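Nondix Two-Finger Gripper Kit for Home and Shared Workshops

The Nondix is a small two-finger gripper made to bolt onto a hobby-size robot arm. It comes as a kit of printed and metal parts, one servo, a wrist camera bracket and a bag of screws. Harsh Bhatia drew the first version for his own bench at Noonan, the shared workshop where we still put the kits together. Batch 2 has been shipping since May.

Most buyers use it for light pick and place work: small parts, pens, blocks, cables. The fingertips taper toward the end so they can get down close to the table on either side of a thin item. Thin cable is the job we get the most mail about, so the section below covers it.

Working with cable

Set the wrist height first, with the jaws open. Lower the arm until the tips are just clear of the tabletop, save that position, then bring the cable between the tips before you close. Keep the closing speed low for the first few tries. If the camera picture smears while the arm is moving, add a short pause before you read a position from it.

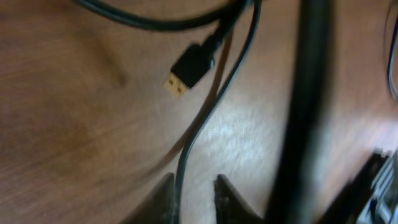

Nondix fingertips on either side of a thin black cable, seen from the wrist. A USB-A plug lies up and to the left.

A shiny tabletop will throw back light and can confuse simple color or edge tracking. Move the lamp or put down a matte mat. The Furkden mat we sell fits, but any plain sheet that stays flat will do.

What you need to supply

An arm with a standard four-hole wrist plate, a servo controller and a camera that fits the bracket. The kit does not include a power supply. If your arm uses the older Nalside plate, pick the adapter option at checkout – the screws are a different length.

Details
Weight, built, without camera: 178 g
Largest item weight: 100 g
Assembly: one evening, hand tools only
Part number: 2519
Spare fingertips: sold in pairs

The fingertips wear faster than anything else on the gripper. Check the tips for play now and then and tighten the two outer screws if they have worked loose. Do not use thread glue on the printed parts, as some types make the plastic crack.

Print files for the fingers and the bracket are on the downloads page, along with the wiring sheet. Questions about fit go to Harsh through the contact form. Please include a picture of your wrist plate.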